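Chapter 4
Showing, Then Letting Go

My first day teaching a robot anything, I drove the arm straight into the wall of a bin. Twice! Tamsin Whitlock, who was running the lab back then, slid her chair over and told me to stop thinking about the arm and start thinking about the thing I wanted to pick up. I've been passing that advice on ever since (and my students keep hitting the bin anyway).

So far in this book we've written our robot's moves out by hand. In this chapter we show them instead. A person steers the arm through the job, the computer records every joint along the way, and later we train on the recordings. My own set for bin picking has 67 good runs in it, and I threw out plenty more.
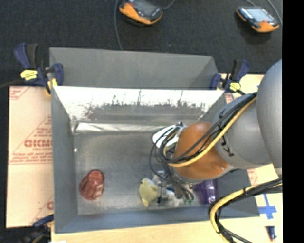 Figure 4.1 Bin picking with an arm over a clamped metal bin.

Look how much is going on in there. A shiny purple package is partly under the arm, and the clear, whitish stuff sits in a jumble. Which item would you go for first? I'd take the reddish-copper one off by itself on the left, and I'd bet most of you would too. Your choice goes into the recording along with the motion, so pick an order and stick with it!

4.1 Two ways to hold the reins

You can grab the arm and push it through the job, or you can drive it from a distance. I'll start with pushing, the one I learned second and wish I'd learned first.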